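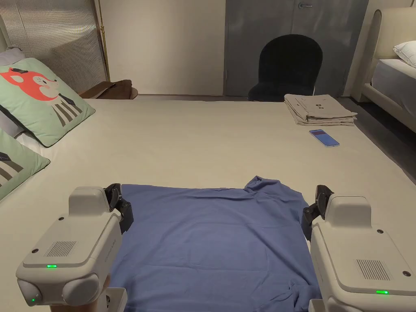

# Opening: what are we paying for?

Afternoon, everyone. Start with the shirt, let people look at it while they find their seats. A blue T-shirt, a pair of grippers, one on each side of it. I'm going to spend twenty minutes on what that costs, and I promise there's very little engineering in it!

I look after the equipment budget at Skevero, and for my sins I was the one who had to write the plan for our laundry folding work. We finish clean clothing for guest houses around Clillstead, and folding is where our hours go. So when I say "we bought grippers", please picture me with a spreadsheet and a cold tea, not a lab coat.

(Pause here. Ask who has bought any kit like this already. Ask who has been told to.)

# Buy the hands first

My first plan had the whole lot in one go in April — arms, hands, table, safety work, the works. It was a lovely plan and it got turned down in one meeting, quite rightly.

The second plan, which we called Gil, split the money in two. Stage one was hand-held grippers only, so people could do real folding with them and we could find out which jobs are worth automating. Stage two was arms, and only if stage one gave us a reason.

Point back at the shirt. Both upper side edges are held, one gripper each. That's why we budgeted for 2 grippers per station from the off. I had pencilled in one (cheaper, obviously) and the folding team laughed at me. Try folding a T-shirt with one hand and you'll see why.

Also mention the bunched bit of fabric near the top. Cloth rumples. Any supplier who quotes you for folding on the strength of a demo with cardboard boxes should be asked to come back with a T-shirt.

# The lines I forgot

Slow down on this part, it's what people write down.

- Spares. We put in nothing for fingers and had to go back and ask for more. Put a line in, even a small one.
- Charging and storage. Where do they live overnight? Who plugs them in?
- Somewhere to work. A big flat surface, with room left over for a folded stack. Measure it before you order anything.
- People's time. By far our biggest cost, and I had it down as nought because "they're here anyway". They are here, but they're not doing the other work!
- Training. We allowed a morning. I'd allow a day and be glad of the change.

# How we set the trial size

I get asked about this a lot. We planned for 200 garments before making any decision, all ordinary stuff, and got through 163 before the trial time ran out. I didn't extend it. By then the team had a clear view of which items were a pain and which were easy, and another week would have been me putting off the sums.

We ran it for 9 weeks. If I were doing it again I'd fix the end date and let the garment count be whatever it is. It's much easier to plan staff cover that way.

# What we're asking for next

We've got a quote from Lirkgate for the stage two arms. I'm not going to put the price up, it's still being argued over, but I'll share the questions we sent them:

1. Can we keep the grippers we've got, or do we have to buy yours?
2. What does year two cost, with nothing new added?
3. If it stops on a busy morning, who do we ring and how soon do they pick up?
4. Can we rent one for a season first?

Number four got the longest silence. Keep asking it anyway.

(If running late, skip the rental story and go straight to questions. Budget template is on the back table, please take one and scribble on it. My phone's on silent, so email me if you want the spreadsheet version.)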